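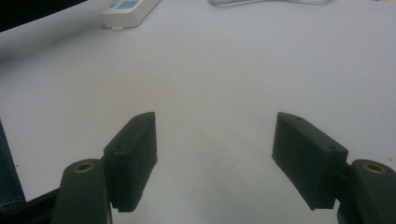 The big pale table, month one

So the table is in, and I love it! I've wanted a really wide work table since we moved to Haltville, and for years I made do with the old drop-leaf one, which wobbled if you so much as folded a shirt on it. I kept a folded bus schedule under one leg. The bus route has changed twice since then.

I looked at a lot of brown tables first. Everybody seems to be making brown tables right now, and some of them are gorgeous, but the back room only has the one window and it faces the neighbor's garage. I wanted something light. When I finally saw this one at Turnwood (way in the back, behind the bar stools) it was a pale gray-white that looked almost blue under the store lights and a little warmer once I got it home. I went back on a Monday with a tape measure and a paper bag full of the stuff I'd be using on it, and the people there very kindly let me spread it all out.

Getting it home was its own adventure. Delivery was going to take until the end of July, so I rented a van from Ketilsson for the afternoon and talked my sister into helping. The hallway is 27 inches wide at the bathroom door. The legs come off, thank goodness, and with the top on its side we had just enough room for our fingers. We had to take the bathroom door off anyway. It's back on now and it closes better than it used to, so that's a bonus I didn't pay for.

What has surprised me most is how much easier it is to see things. Dark thread, pins, little screws, the back of an earring, all of it shows up right away against a pale surface. On the old table I'd drop a black snap and be patting around for it like I'd lost a contact lens. White thread is another story, and I now keep a navy dish towel nearby for anything light. I hem jeans on it, I cut wrapping paper on it, and last week I laid out a whole puzzle border and still had space for a plate of toast.

A few things I've figured out so far, in case you're thinking about a light-colored table too:

New jeans can leave a bluish smudge. I had one along the edge where I lean, and I was ready to be heartbroken, but it came up with dish soap and a soft cloth. I wash new denim twice now before it goes anywhere near the table.

Lamp placement matters more than I expected. With the lamp straight overhead I got a glare that made me squint. I moved it off to the left and now the shadows are soft and I can work for a couple of hours without getting a headache.

Pencil marks wipe off. Ballpoint mostly does. I have not tried marker and I'm not going to!

Crumbs show. You will wipe it more often. I do a quick pass after breakfast and another one before bed, and it takes about 10 seconds each time, so I can't complain.

I also got a Weltiter cutting mat, which I roll out for anything with a blade and then stand up behind the door. I went back and forth on leaving it out all the time, but then I'd never see the table, and I like seeing the table.

Next up is the chair situation. The kitchen chair I'm using sits too low, and by the end of a long hem my shoulders are up around my ears. There's a stool with an adjustable seat I have my eye on, 20 percent off until the end of the month, although it only comes in orange. I'm warming up to orange. If you've got a stool you love for a standard-height table, please tell me in the comments, especially if it tucks all the way under!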